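Halia Accord

The Halia Accord is a defense cooperation agreement between the coastal republics of Nallico and Flukau. It covers joint sea patrols, shared radar data and the use of each other's ports by naval vessels. The accord takes its name from the Halia Strait, the narrow channel between the two countries, where it was signed aboard a ferry.

Background

Relations between the two navies had been limited to search and rescue work. After a dispute over fishing rights, both governments agreed to open talks on a permanent arrangement. The talks went through four rounds and were led on the Nallico side by Rhys Hapeta, then deputy minister of defense.
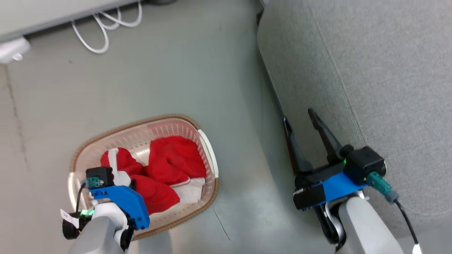

The main point of disagreement was command at sea. Flukau wanted a single commander for all joint patrols, while Nallico asked that each ship remain under its own flag and orders. The final text keeps national command but sets up a shared liaison office at Väisänen, a port on the Flukau side of the strait.

Terms

The accord has 23 articles. Either party may withdraw by giving two years' written notice. Neither is required to come to the other's defense if attacked, and the text bars the permanent basing of foreign troops. Costs of the liaison office are split equally.

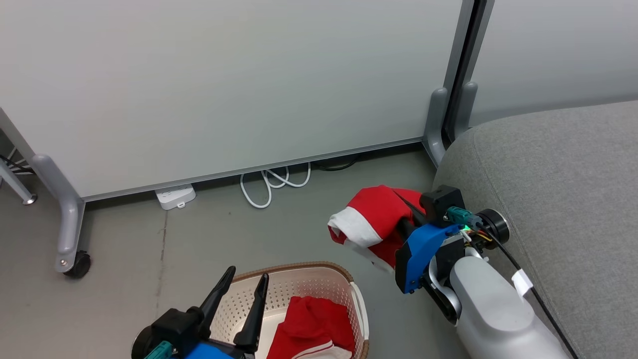 Partition panels on a wheeled support, with a gray sofa.

Later changes

A protocol added in December extended the radar provisions to civilian shipping. Parliament in Flukau approved it by a wide margin. In Nallico it passed after almost two weeks of debate, mostly over who would store the data.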